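Re: [latefilms] Anyone else seen Flurko yet?

Posted to the list April 2019
14 comments | 3 shares

Hi all,

Marilou Dimaculangan wrote:
> Finally caught Flurko last night and I'm a bit torn. The first hour is
> wonderful, all those long quiet shots of the ferry terminal, and then
> the brother shows up and it turns into a different movie. Did anybody
> else feel the air go out of it? Also, is the ending supposed to be a
> dream or did I miss something while digging for a cough drop?

Marilou, you did not miss anything, unless I missed it too! I went twice (I know, I know) and the second time I sat there with a notebook on my knee waiting for the clue, and I still can't tell you if she gets on the boat. The coat is hanging by the door in the last shot, and she was wearing it two minutes earlier on the pier. So either she came home or she never left. My sister thinks it's a plain continuity mistake and that I'm giving the director far too much credit.

Where I disagree with you is the brother. I loved the brother. Up to then everybody in the movie has been so careful with each other, and he comes in eating out of the saucepan and asking about money, and I felt myself wake up. That dinner, where he keeps saying the name of the town wrong and she keeps not correcting him, is the best thing in it for me. I'll grant you the business with the stolen car goes on forever. Twenty minutes could come out of there and I'd never miss them.

It does remind me a lot of Grirken, which some of you will remember we argued over in December until the moderator begged us to stop. Same trick of giving you a thriller setup and then wandering off to look at somebody's kitchen. I think Flurko does it better, mostly thanks to the lead, who can stand at a window for a whole minute and make you nervous. And the sound! You hear the ferry horn before you ever see a ferry, and by the end I was dreading it.

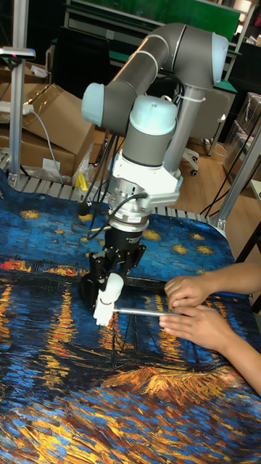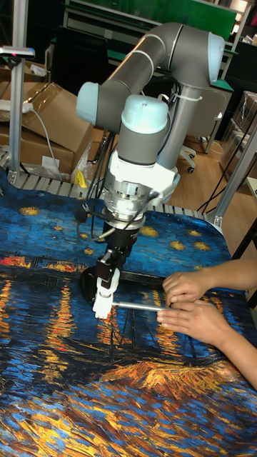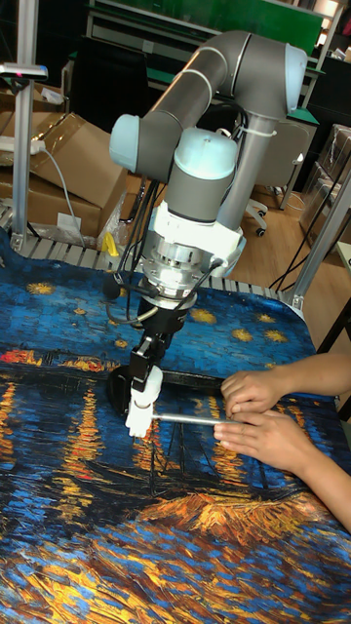 Wing-yan Liao wrote to me off list that she's with Marilou on the brother, and that the movie lost her the minute he opened his mouth, and she says I can pass that along. She also thinks the coat in the last shot belongs to the mother and is a darker green. Now I have to go a third time, thank you very much.

On the practical side, for those who haven't seen it: the Voston is keeping it for another week, but they've moved it out of the big room. The big room has 700 seats and the night I went I had a whole row to stretch out in, so I can't blame them. Go while it's still on a decent screen if you can. So much of it is dusk and fog and people in dark sweaters, and I don't want to think what it'll look like on a laptop. Sit toward the middle, too, as the left speaker was buzzing on both my visits (I told the kid at the counter and he wrote it on his hand).

Somebody asked last week about the book. I've read it, or most of it, 800 pages in the edition the library has. The brother isn't in it at all! There's a lodger instead, and a very long section about a lawsuit over a fence, and the ending is perfectly clear, so if you want to be put out of your misery that's one way. I won't say more on list.

And has anyone heard if Tam is getting a release over here? I keep seeing the poster and no date. Same cinematographer as Flurko, so I'd go for that alone, even though the plot sounds like something I'd normally run from (twins, lighthouse, a curse).

Marilou, go again and watch the coat for me. Second-row aisle if you want company, I'll bring the cough drops.

Cheers,
Dot

3 replies to this message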